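Data Table Check: Council Spending Sheets, Pridton Open Data Day

Run through these before you upload anything to the shared folder. Comments from the October round are underneath each item, so have a read even if you did the checks last time. We got so much further than we expected and the next batch should go quicker!

1. File opens in a plain spreadsheet program
Yes for all but 2. Both were scanned PDFs saved with the wrong ending. Please put these in "Needs typing" and leave the original name alone, so we can match it back to the council's website.

2. One header row, nothing merged
Mixed. The Jedell library sheets had three rows of headings stacked up, with the year in a merged cell. Unmerge first, then fill the year down every line. It's fiddly, but the totals by year work beautifully afterwards.

3. Dates all written the same way
Pass after fixes. Day first, then month, then year in full. Watch for sheets where the first 12 days of a month have flipped over to month first. We caught this in the road repairs file and were very pleased with ourselves.

4. Supplier names match
Still open. Tsoukalas turned up with 6 different spellings, including one with a full stop in the middle. Add each spelling to the names list and don't overwrite the original column. The cleaned name goes in a new column beside it.

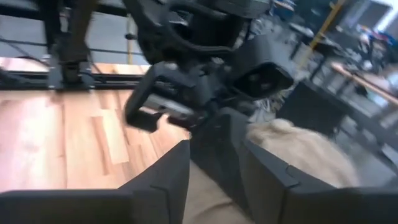 Pridton Civic Data Club – Spending Group

5. No private details
Must pass before upload, no exceptions. Look for home addresses, personal mobile numbers and the names of people getting hardship grants. One comments column had phone numbers tucked away at the far right, well past where most of us stop scrolling. If you find any, stop and tell the group lead.

6. Amounts are real numbers
Pass. Dollar signs and commas are out, and refunds show as a minus. One sheet still has 32 rows marked "TBC" in the amount column. Leave them blank and copy "TBC" into the notes.

7. Totals agree with the published report
Pass for parks, libraries and roads. Waste is out by $102 and we'd love fresh eyes on it. My hunch is a refund entered twice.

8. Source and licence recorded
Mostly done. Paste the web address, the licence wording and the month you downloaded it. The Siltano map won't load a file with the licence box empty, so please fill it in even if it's the same as the last one.

Ready to upload: parks, libraries, roads
On hold: waste, supplier names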